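Two arms, one phone, and a lot of promises

I have been putting off writing this one, mainly because I wanted to be wrong. I had two small arms on loan, a pair of grippers from Tevska already mounted, and another pair from Lundora in a box under the bench. The idea was to compare them on ordinary chores. Pick up a thing, hand it over, put it down. I gave myself July to do it.

Every product page for a parallel gripper shows it holding an egg. I have never needed to hold an egg. What I have needed, over and over, is to pick up something flat, smooth and expensive from a table without scraping it, and then do something mildly fussy with it. A phone is a good test for that. So is a charger. Phones are slippery, they have hardly any edge to get hold of, and they come with a cable that pulls on them from one end.

First, the marketing. Tevska says its jaws are "adaptive." As far as I can tell, this means the pads are soft. Soft pads are fine, I like soft pads, but a kitchen sponge is adaptive by that standard. Lundora says its version has force feedback, and it does, in the sense that the motor current is reported back and you are free to guess the force from it. I spent two evenings guessing. With the arm still, the numbers make sense. With the wrist moving, they wander so much that I stopped using them to decide anything.

Mounting was the part I expected to hate and it was okay. The Lundora set went on with the same bolt pattern and took over an hour, mostly because one cable was too short to reach past the wrist and I had to route it again. If you sell a gripper for an arm, please try it on the arm with the elbow bent. Both brands seem to have measured their cables with everything stretched out straight.

The controller software is Fotgate, which I have complained about here before. It has improved a bit. It no longer forgets the home position when you restart it. It still has an alarm, code 1027, that the manual explains as "motion error, check motion." I checked motion. The cure was to turn the left arm off, wait, and turn it on again, like a router.

What I ran

I kept the tasks dull on purpose. Everything was done by remote control with me on the leader arms, no learned policy, since I wanted to know about the grippers and adding a model would only give me one more thing to blame.

Task one was to slide the phone toward the edge of the table and pinch it there. Task two was to lift it straight off the surface by its long sides. Task three was to hold the charger with one arm and pull the cable out with the other. Ten tries each, per gripper, and I wrote down how many worked.

Sliding and pinching was easy with both sets. Tevska got all 10 and Lundora dropped one, which I put down to me. If your job is moving flat things off the edge of a table, buy whichever is cheaper and stop reading.

Lifting by the sides was another matter. Tevska managed 4 out of 10. The pads are thick, and when they close on something thin they roll under it or ride up over it, and you can't tell which until you lift. Lundora has thinner, harder pads and did better, seven, but it left me nervous every time because there is so little give. I put a case on the phone after a while and both sets improved right away, so maybe what I tested was the case.

The cable job is the one I cared about, and the one I had the lowest hopes for. Two arms, one holding, one pulling. People demo this sort of thing constantly, and I have come to suspect they demo it on the fourth take. My score was 3 with Tevska and 3 with Lundora. Same number, different failures. The soft pads let the plug twist in the grip. The hard pads held the plug fine and let the charger spin in the other hand, which I had not thought to worry about at all.

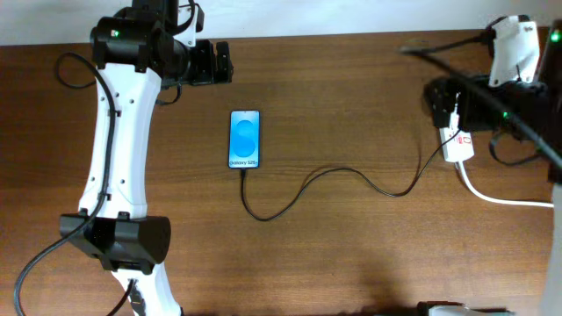

Phone on charge between the two arms, left gripper nearest to it.

Layout mattered more than I wanted it to. Moving the charger a hand's width toward the middle changed my results more than changing the gripper did, and I find that annoying, given what the grippers cost. Near the base the arm is folded up tight and the wrist has few good angles left. Out in the middle it can come down from above. I reran the cable job with the charger moved in and got six with Tevska. I did not rerun Lundora the same way because by then the loan was nearly up, so please don't read that six as a win.

A reader asked last time whether I had looked at the Sangkhawat wrist, the one with the extra tilt. I have looked at it, in the sense of looking at the price. It might well fix the folded-up problem. It would also put more weight at the far end of an arm that already sags a little when it reaches, and I would want to see it lift a phone before I believed anything.

So which one would I keep? Neither, at full price. If somebody made me choose, I would take the Lundora jaws and glue thin rubber on them, and leave the force readout turned off. The Tevska pads are nicer to look at and safer around glass, and if all you do is nudge and pinch they are the calmer option. I don't believe either company's claim that you can "go from unboxing to data in an afternoon." My afternoon went on cables.

One note for anyone repeating this. Set the screen timeout on the phone to something long. I was using the lit screen to judge how crooked the phone was in the grip, and each time it went dark I had to stop and poke it. I tried poking it with the gripper. Rubber pads do nothing on a touch screen.

The Lundora box goes back next week. I am keeping the arms a bit longer and will try the charger task again with a clamp in place of the second gripper, which I suspect will beat both of them.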